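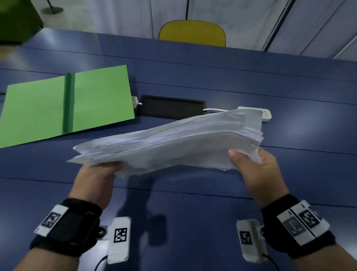 6 min read

Home Forums New posts Gallery Members Log in

Filed under: Arms & Manipulation > Crashes, Faults and Near Misses

Thread: Left arm threw itself at the table during replay (paper sorting, Teltus pair)

foldedcorner wrote:

OK, I have a great one for this section. Nobody hurt, one bent gripper finger, and I've learned more this week than in the whole month before it.

We record a person doing paper handling with both hands, straps on the wrists, codes on the straps, and then Zamero turns the wrist paths into motion for our two Teltus arms. Paper is the most fun material I have ever worked with. It slides and bends and it never does the same thing twice. The job in these takes is picking a loose stack up off a blue table and getting it squared up, with a green folder lying open off to the left.

So, the crash. We were replaying take 134 at what we call walking speed. Everything looked lovely until the arms closed in on the stack, and then the left arm dropped hard, straight down and across toward the right. It hit the table, the finger bent, and the drive faulted on over-current. I was on the stop button but the drive beat me to it.

In the log the left wrist moves 465 mm between two samples. A human wrist did not do that! I played the video back and the hands are as calm as can be. It's all in the tracking.

My guess is that paper covered the left code for a moment and the Hung tracker grabbed something else. I'd love to hear from people who have handled this properly. I can put up the log too if anybody wants to dig through it.

gantry_goose wrote:

Love this, sorry about your finger.

Look hard at the right wrist in your first picture. The wide plate has two codes side by side and one of them is grayer and softer than the other. If that is how it looks to the tracker as well, you have one good code and one that gets read when it feels like it. I had a worn print on a cart once and it would come back as a different number every so often, always when the light hit it at a slant. You also have pale reflections on the tabletop, so there's light coming down from overhead.

Reprint both. Matte stock. It costs you nothing and it's very satisfying to peel the old one off.

foldedcorner wrote:

Ooh. I had been staring at the left wrist all this time. That could be it. A bad read on the right plate that comes back as the left ID would put the "left" wrist over on the right, and right is where the arm went.

Another moment from the same job, this time with the sheets spread out:

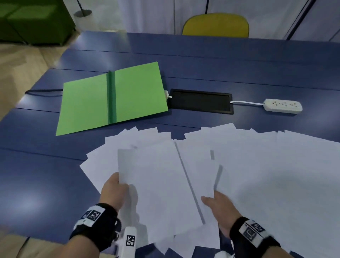

Left hand with a small bundle, right hand flat on the sheets.

There's so much white in there. White sheets at every angle, white plates with black squares on them, and the white unit at the left hand pointing up with the paper all around it. If I were a tracker I'd be nervous.

Pak-hei Kuo wrote:

I'm going to disagree with the way this is heading, in a friendly spirit. The print may well be poor. Reprint it. But a print should never be able to bend a gripper finger.

You fed 465 mm of jump to an arm and the arm said yes. The fault is in whatever sits between the tracker and the drive. There should be a limit there on how far a target may move per sample, and past that limit the arm holds where it is. If you swap the label and the replay runs clean, you will feel that it's fixed, and the next thing that covers or confuses a code will do this again, perhaps with somebody's hand closer.

Where were you standing?

foldedcorner wrote:

Fair question. Outside the tape, to the side, button in hand. But the tape at Mustside is set for slow jogging and I don't think it's far enough out for a jump like that one. I've measured and I'm moving it before we power up again.

And yes, you're right about the limit. Zamero has one. It was set to 500 mm from some old tests with a bigger arm and I never looked at it. So the jump went under it with room to spare. I'm blushing as I type.

gantry_goose wrote:

Ha! That's a beautiful fault. Two small things that were both fine on their own.

I still say clean up the source first, Pak-hei. With a tight limit and a bad code you'll get an arm that stops all day long, and after a day of that somebody raises the limit again to get some work done. I have watched it happen. I may have been the somebody.

Pak-hei Kuo wrote:

Then that somebody shouldn't have the password!

I take the point about nuisance stops. Do both in the same afternoon. But if only one can be done before the arms get power, it is the limit.

wiremoth wrote:

New here and really enjoying this one. Can I bring up cables? In the first picture there's a black cable coming down from the unit under each wrist, and the left unit hangs off its strap by a little snap. If a cable tugs, the unit swings and the strap can twist around the wrist, and then the codes have moved relative to the arm underneath. It wouldn't give you a jump that big, I know. It could give you a slow drift, though, and for sliding fingers under a stack of paper a few millimeters matter a lot.

I run mine up the forearm with a soft wrap at the elbow and leave a loop of slack. Feels a bit silly to wear and works great.

Also, the power strip. It's lying right there on the table to the right of the black box. Is it there when the arms run?

foldedcorner wrote:

Welcome, wiremoth! Good eye on the snap. I do see slow drift in some of the longer takes and I'd put it down to the Hung smoothing. Trying your elbow wrap tomorrow.

Power strip: no, the arms have their own table, same height, nothing on it except paper and a folder. I hadn't thought about what it does to the recordings, though. The person reaching in knows the strip is there and may steer around it, and then the arms copy a dodge around nothing. I'll clear it off and see if the paths get any straighter.

beltandbraces wrote:

Going to be the grump. Why is a raw single take going to the arms at all? Run it in the simulator, plot the wrist speed, look at the plot. A spike that size would stick out like a flagpole. We don't let anything near our cell until a second person has looked at the plot and put their initials on it.

foldedcorner wrote:

Not a grump, you're right that a plot would have shown it. I did run the simulator, but I watched it from the right side at double speed and the left arm was behind the other one at that point. I saw a twitch and took it for a dropped picture. Plot goes on the list.

gantry_goose wrote:

I'd automate it before I'd ask for initials. People sign things. A script that refuses to export a take with a spike in it doesn't get tired.

beltandbraces wrote:

A script also doesn't know what it isn't looking for. We caught a flipped axis by eye that every check had passed. Keep your script, I'm keeping my pen.

foldedcorner wrote:

Update, and I'm so pleased with this. I printed both right-hand codes again on matte stock, set the jump limit to 40 mm with a hold on trip, moved the tape, and ran the old recordings through a speed check before exporting anything. Nearly a third of the takes have at least one spike! Most are tiny, and they cluster where the hands are down in the paper, which fits with sheets covering the codes. Take 134 was only the worst of them.

So the new print can't rescue the old recordings, and I also can't yet prove that the gray code caused this one. Both theories are alive. I'm going to record the same motion with the old label and the new one and compare how often each drops out.

First replay with the new limit: the left arm tripped once, held still, waited for me. I whooped out loud.

Pak-hei Kuo wrote:

Very good. Does the hold keep the brakes off? If it holds under power and the tracker comes back with a good reading, does it resume on its own? I would want it to need a person.

foldedcorner wrote:

It did resume on its own until about an hour ago. Now it needs the reset key, and the key lives outside the tape.

wiremoth wrote:

Could you post the dropout comparison when you have it? I've got a stack of gray-looking labels in a drawer from November 2019 and now I'm looking at them funny.

foldedcorner wrote:

Will do, give me until early December. The spare finger has to get here first and I want to run the arms on the same takes. Log is up in the file area for anyone who wants it, the jump is in the left wrist column.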